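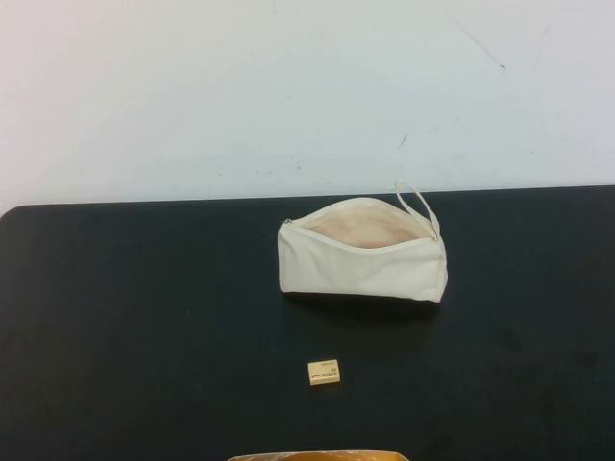
**Equipment and Services: Wilidero task kit, second release**

The Automation Resource Office has completed its review of the second release of the Wilidero task kit, a boxed set of everyday articles and written procedures for testing small tabletop robot arms. The kit is supplied by Mostik and is now open to member laboratories on loan. Applications received by 6th February will be considered for the first loan period.

Members who used the first release will recall that it consisted almost entirely of rigid parts: blocks, pegs, and two sizes of tray. It was well suited to checking repeatability but told a laboratory little about how an arm would manage ordinary belongings. The second release keeps the trays and adds a group of soft and semi-soft articles, each with its own task card. There are 11 cards in all. The review was carried out by Olga Sarmiento and Abilio Cantero over nine working sessions in November, using the office's own bench and arm.

**What the cards ask for**

Each card names the articles required, gives a starting layout in words, and states what counts as a completed attempt. The cards do not prescribe a gripper, a control method, or a speed. A laboratory that trains its arm from demonstrations may use the same card as one that writes its motions by hand, and the results may be entered on the same sheet.

The card that took up most of the review is Card 4, "Small item into soft case." The arm must pick up an eraser from the table and place it inside a fabric pouch that has been left unzipped. The pouch is not clamped or weighted. An attempt is complete when the eraser is fully inside and the arm has returned to its rest position. Closing the zipper is the subject of a separate card and should not be attempted as part of this one.

Reviewers found the card simple to set up and demanding to perform. The mouth of a cloth case does not keep one shape. Its front edge may sag while the back edge stands, and the width of the opening can differ from one layout to the next even when the same person has arranged it. A placement taught at one fixed point will therefore serve for some layouts and fail for others. The eraser is low and lies close to the table, so an approach that is slightly too high closes on nothing, and one that is slightly too low meets the tabletop.

The written layout calls for a clear space between the two articles and for the opening of the pouch to face upward. It allows the eraser to be turned to any angle. Dr. Sarmiento recommends that laboratories make use of this freedom from the beginning and that they record the angle chosen for each attempt. Results gathered with the eraser always squared to the table edge were, in her judgment, too favorable to be of use to anyone else. 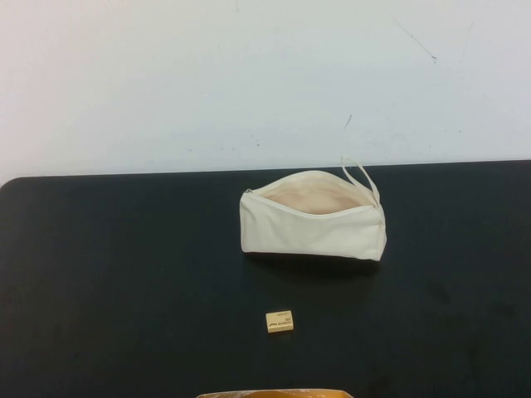 ## Results of the review

The office ran 60 attempts at Card 4. Of these, 50 were completed as the card requires. The remaining attempts were divided between those in which the eraser was dropped before reaching the pouch and those in which it came to rest on the rim. The reviewers did not count a rim placement as complete, even where a light touch would have sent the eraser inside. The card is silent on this point, and Mostik has been asked to settle it in the next printing.

Mr. Cantero also tried the card with the Wekilach soft-finger gripper, which several members already own. It held the eraser securely but was wide in relation to the opening, and on some attempts it pushed the front of the pouch down as it entered. Members using this gripper should release the eraser a little above the opening and should say so on the results sheet.

The results sheet itself is much improved. It fits on one page and has a column for remarks. The earlier practice of marking failures with a numbered code has been dropped, and reviewers are now asked to state in a few words what occurred.

## Points for attention

The cards assume a plain tabletop and say nothing of its color. The office would advise members to note it, as light articles on a dark surface present an easier task for most camera systems than the same articles on a pale one. Comparisons between laboratories will mean little if this is left out.

The fabric articles soften with handling. Mostik supplies one spare pouch with each kit, and the office asks that it be kept sealed until the first is plainly worn. The date of the change should be written on the inside of the box lid.

The instruction booklet refers in two places to a mounting plate that is not part of this release. These references may be disregarded.

## Loan terms

Kits are lent to member laboratories for a single period of around nine weeks. There is no charge for the loan itself. The borrowing laboratory pays for return carriage and for any article lost or damaged beyond ordinary wear. Two laboratories at the same site may share a kit, provided that one of them signs for it.

Borrowers are required to submit completed sheets for at least three cards, of which Card 4 must be one. The sheets will be added to the shared record maintained by Catinca Gavrilă at the Milošević Building, where they may be consulted by any member on request. Laboratories may ask that their name be withheld.

Requests should be addressed to Nuria Segura at the equipment desk and should state the arm and gripper to be used, the name of the person responsible, and the preferred delivery address. Questions concerning the wording of the cards should be sent to Gonzalo Robles, who is collecting comments for Mostik and will forward them together at the end of the first loan period.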